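토벤 셀 손본 이야기 (그리퍼 떨림, 카메라, 그림자)

2022년 4월 19일

지난 글 끝에 그리퍼가 덜덜 떤다고 징징거려 놓고 한참을 잠수 탔네요. 그사이에 시뮬레이션 셀을 거의 다 뜯었다가 다시 조립했습니다. 실물이었으면 허리가 나갔을 텐데 이건 화면 속 셀이라 눈만 나갔어요 ㅎㅎ

처음 오신 분들을 위해 짧게만 적자면, 제가 Plirncombe라고 부르는 프로젝트에 테이블 셀이 하나 있고 그 셀 이름이 Toven입니다. 흰 테이블 하나에 팔 하나, 그 위에 잡을 물건 몇 개. 구성은 단순한데 손이 제일 많이 가는 녀석이에요.

먼저 떨림 얘기부터요. 손가락을 벌린 채 가만히 세워 두면 끝이 미세하게 흔들렸어요. 저는 당연히 제어 게인 문제인 줄 알고 그리퍼 관절 강성을 3000까지 올려 봤는데, 올릴수록 더 신나게 떨더라고요. 댐핑을 올리면 좀 얌전해지긴 하는데 이번엔 닫히는 게 너무 굼떠요. 이걸로 이틀 저녁을 날렸습니다.

범인은 충돌 메시였어요. 손가락 메시랑 손목 쪽 메시가 살짝 겹쳐 있어서, 물리 엔진이 매 스텝마다 둘을 떼어 놓으려고 밀어내고 있었던 거죠. 로그를 한 줄씩 내려가다가 558번째 줄에서 자기 충돌 경고를 발견했는데, 그 경고가 아주 예전부터 있었다는 게 제일 속상했습니다. (경고를 접어 두는 습관, 진짜 고쳐야 해요...) 인접 링크 사이 충돌 검사를 끄고 손가락 메시를 단순한 박스로 바꿨더니 조용해졌어요. 강성도 2000으로 내렸고요. 지금은 이 값으로 계속 쓰고 있습니다.

두 번째는 물건들. 전에는 스크립트가 시작될 때 캔이랑 통을 테이블 위 살짝 높은 데서 떨어뜨렸거든요. 그러면 길쭉한 통은 가끔 넘어져서 굴러가 버려요. 그래서 처음부터 바닥 면을 테이블 높이에 맞춰 놓고, 200스텝 동안 팔은 꼼짝 안 하고 물건들만 자리를 잡게 기다리는 구간을 넣었습니다. 별것 아닌데 왜 이제야 했나 싶어요. 질량도 다시 넣었어요. 제가 예전에 단위를 헷갈려서 음료 캔이 아령급이었습니다. 어쩐지 들 때마다 손목이 축 처지더라니!

세 번째가 카메라인데, 이게 제일 귀찮았어요. 손목 카메라는 그리퍼 링크에 붙어서 같이 움직이니까 오프셋을 조금만 잘못 줘도 손가락이 화면에서 통째로 사라지거나 반대로 화면을 다 가려 버려요. 저는 아래쪽에 손가락 끝이 양쪽으로 살짝 걸리는 정도를 좋아합니다. 물건에 다가갈 때 어디쯤 왔는지 감이 오거든요. 위에서 내려다보는 카메라는 Myklebust라는 이름으로 설정 파일에 넣어 뒀고, 테이블 앞쪽이 넉넉히 나오도록 각도를 조금 숙였어요. 팔 가까이 붙는 카메라는 Skarnetti. 이름에 깊은 뜻은 없고, cam1 cam2로 두면 제가 꼭 바꿔 써서요.

조명도 건드렸어요. 예전엔 빛이 사방에서 고르게 와서 그림자가 거의 없었는데, 그렇게 두니 물건이 테이블에 닿아 있는지 떠 있는지 눈으로 구분이 안 됐어요. 이번엔 그림자가 테이블 위로 부드럽게 깔리게 했습니다. 대신 팔 그림자가 캔 위로 지나가는 자세가 있는지는 따로 봐야 해요. 그건 5월로 미뤘습니다. 렌더링 시간도 조금 늘었는데 커피 한 잔 더 마시면 되는 정도라 참기로 했고요.

요즘 셀을 켤 때 제가 하는 순서도 적어 둘게요. 다음 달의 저는 분명히 까먹습니다.

설정 파일 불러오고 경고 창 펼치기 (접지 말 것!)
팔을 기본 자세로 보내고 손가락 끝까지 벌리기
손가락 떨림 눈으로 확인
물건 올리고 안정화 구간 기다리기
카메라를 하나씩 켜서 한 컷씩 저장

마지막 단계는 꼭 저장까지 합니다. 저번에 뭐가 바뀌었는지 기억에만 의존하다가 크게 데어서요. 손 본 다음 뽑은 컷들입니다. 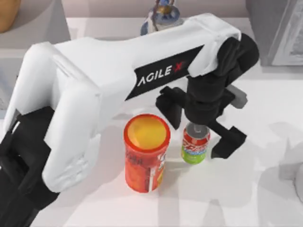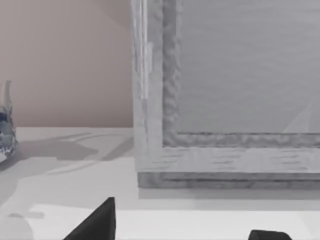
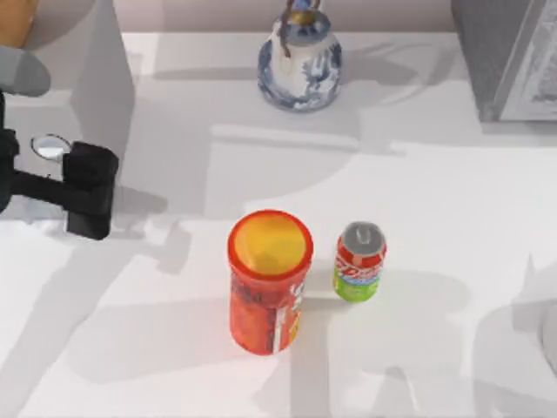 Toven 셀 렌더링 세 컷. 마지막이 위에서 내려다본 쪽이고, 그리퍼는 벌린 상태.

아직 남은 일은 꽃병이에요. 파랗고 흰 무늬 있는 그거요. 충돌 모양을 볼록 껍질 하나로 대충 싸 놨더니 목 부분이 실제보다 훨씬 뚱뚱하게 잡혀서, 팔이 근처만 가도 허공에서 부딪힌 걸로 나옵니다. 몸통이랑 목을 나눠서 다시 만들 생각인데, 혹시 쉽게 쪼개는 방법 아시는 분은 댓글 좀 부탁드려요. 나눠서 넣어 보고 나면 수치까지 같이 올리겠습니다.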